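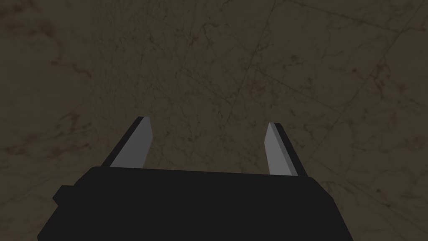 What changed on our packing floor

I have worked in the warehouse of Lirnex in Lostport for many years, most of them at the packing tables. In February the company told us that part of the picking will be done by robot arms. Since then friends ask me if I still have a job. I still have it, but it is a different job, and I want to write down how it is different before I forget how it was.

Before, I packed 600 small parcels in a shift on a normal day, and in the season before the holidays it could be 1000. My hands knew the work. I could talk with the woman next to me about her children and not make a mistake. In the evening my wrists hurt, and I do not miss this.

Now I spend the first part of my shift in a small room behind the office, with a computer. We try each new movement in the simulation first. I open the gripper, I turn it, I bring it down, and I look where the fingers are. If something is wrong I change one value and start again. It is slow work. The first week I thought I would be sent back to the tables, because I never learned programming and the menus are full of words I had to look up at home. Grandora, the firm that supplies the system, gave us a training of 2 days. It was too short. The young ones finished the exercises before lunch and I stayed with the manual.

But then came the part where I knew something. The model on the screen picked up a box of tea by the long side, and on the screen it looked fine. I said that this box opens when you press it there. Everybody who packed it by hand knows this. They changed the grip and wrote my remark in the notes, and after that they began to ask me more often. 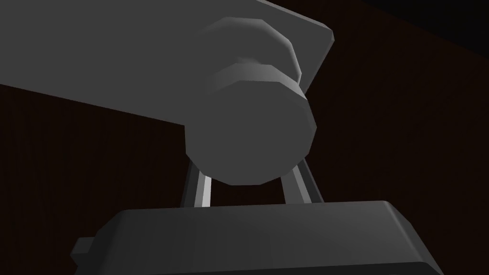

The angle of view was also a difficulty for me. On the screen you can look from behind the gripper or from under the arm, and from some sides one part covers the other. At the table I only moved my head. Now I have to remember to change the view before I decide anything, and when I am tired I forget.

What I like less is the quiet. On the floor we were many and now we are fewer on each shift. Some colleagues moved to the returns department in Aliyu, which is a long bus ride for those who live near the harbor. They kept the same pay, but they lost an hour of the day. One or two left. The management says that no person was dismissed, and this is true, but I do not think it is the whole story.

My pay went up a little. My back is better. I drink too much coffee in the small room, and my eyes are dry at night. Next month we start with the soft bags, and I already told them that those will be difficult.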